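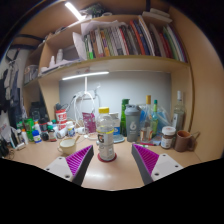

Gatorade bottle on a red coaster, desk by the shelves.

Gadby Tenants Assoc. - minutes, July 18, 2019

Opened late, door code issue again. Last minutes ok'd, one fix (Pettigrew Ct, not St).

Money: 3110 in checking. Ekon bill for hall lights, 245, paid. Reserve stays at 500 for now.

Laundry room: 2 dryers still down. Proltovine came out, wants to order parts, no date given. Board to call agian. Ask for credit on the service plan.

Parking: long talk, no vote. Signs on Pettigrew side faded. Get a price.

Bike rack - tabled til December.

Recycling: pls rinse bottles, ants by the bins. Notice to go up in lobby.

Motion to adjurn, seconded, all in favor. Next mtg same room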